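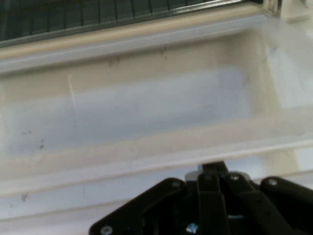

White tray, empty. Small dark specks on the back wall, a few more on the floor at the left.

Toast and Tray Notes, Room 1319

Sunday, April 28, 2019

This gallery belongs to the Tadurside small-kitchen pages and covers the countertop oven and the things kept with it. The full inventory is on the equipment sheet, entry 3314. Text by Maiara Araújo, with corrections from readers worked in where they apply. Settings are for brown bread from the Brolau bakery, standard loaf, sliced at the counter.

Tray

The tray is shallow, off-white and slightly glossy. Against that finish, any speck shows. There are two kinds of mark on plastic of this type and they are treated differently.

Loose specks. Crumb, carbon, grit. These lift with a damp cloth. Do the back wall first, top to bottom, then the floor, then the rim. A dry cloth drags grit across the floor and leaves fine light lines that do not come out again. There is one such line near the base of the back wall, on the left.

Smudges. If a mark stays after the damp cloth, use dish soap and warm water, leave it for a few minutes, and wipe again. Do not use the green side of the sponge. Do not use the paste from the metal rack. Fikri Subramaniam tried the paste on an older tray and the surface went matte in a patch the size of a palm; that tray now holds clips.

The outer face of the front rim gets missed, as people clean what they look down into. Wipe it last and wring the cloth first.

The tray does not go into the oven, under the oven, or on top of it. It is plastic. Food that has just come out goes on a plate or on the rack.

Oven

Countertop type, cream-white, rounded corners. It stands on the right half of the white table with the door facing left, toward the bowl. The arrangement was changed in April. The door used to face the front of the table, and when it was open there was no room left for a plate. Turned sideways, the door opens over the table and there is a clear space to put things down.

The handle is a white tubular bar on two silver-grey brackets. Grip the bar, keep fingers off the brackets. The brackets carry heat from the door and the bar less so. After a long run, use a cloth for both.

There are labels on the top near the front edge. The yellow triangle is the hot-surface warning and it means the top panel as well as the door. The panel is plain and flat with a shallow recess, and it is a natural place to set something down. Do not. Mets printed a card about this in the winter and the card was left on the panel, where it curled.

Door drill, in order:

1. Plate or bowl on the table, to the left of where the door will come down.
2. Take the bar at the middle.
3. Open in one movement. A door left half open heats the handle and cools the inside.
4. Food in or out.
5. Close by the bar. Do not push the glass.

Bread

One slice is the normal load. The rack takes more, but the slices at the back brown first and the ones by the door stay pale. If several are needed, turn the rack around halfway.

For a slice from a fresh loaf, preheat and then toast on the middle rack with no foil. For a slice from the day before, the same, with the time cut short – old bread has less water in it and goes from brown to black quickly. Frozen slices go in without thawing. They take longer and curl at the corners. A loaf from Brolau gives 12 slices if the heels are thrown in, and the heels are better used for crumbs.

The red bowl is the holding bowl. Bread goes in it before the oven. Toast does not go back in it: steam collects under the slice and the bottom goes soft in the time it takes to find the butter. Use the rack from the Irano set, or lean two slices against each other on a plate.

Crumbs in the bottom of the oven are removed cold. Unplug, wait, brush toward the door. Crumbs left in place scorch on the next run and the smell gets into whatever is being heated. Several complaints about the "burnt" setting on this oven were complaints about crumbs.

Bowl and oven on the white table: a slice of brown bread in the bowl at the left, door handle facing it.

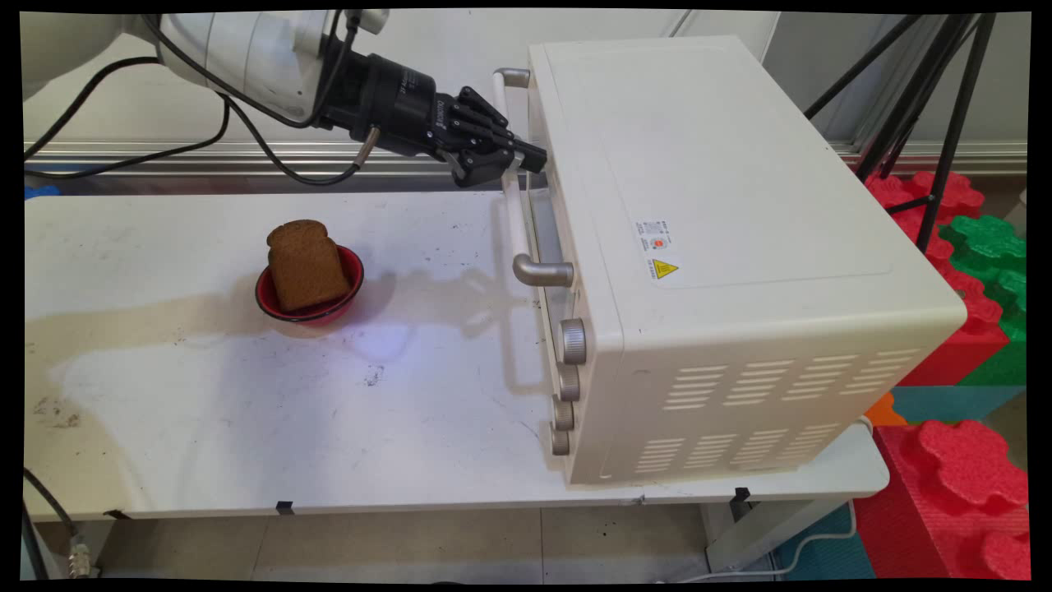 Gunārs Ozoliņš disagrees with the single-slice rule and wrote in to say so. In his view the oven wastes most of its heat on one piece of bread, and a pan on the stove does the same job with less waiting. He toasts rye in a dry pan, lid off, turning it once, and reports an even color. He also asked if the preheat is needed at all.

It is needed for a crisp face and a soft middle. From cold, the slice dries through before it colors. If a dry slice is wanted, for soup or for crumbs, skip the preheat and use low heat. The pan method is fine for one person and is described on the stove page.

Two other points came in with the last round of mail. Anju Tripathi asked for the rack height to be given by slot and not by "middle", and the sheet now does this. Osvaldo Brandão pointed out that a bowl placed tight against the door line gets knocked when the door is opened in a hurry – leave a hand's width. The drill has not been changed, but step 1 should be read that way.

Still open

The slot numbers have worn off on one side of the rack. Count from the bottom until they are marked again.

The damp cloths are on hook 11. The dry ones have been moved to the drawer below it and should stay there.

Next page: kettle and descaling. Previous page: cutting boards.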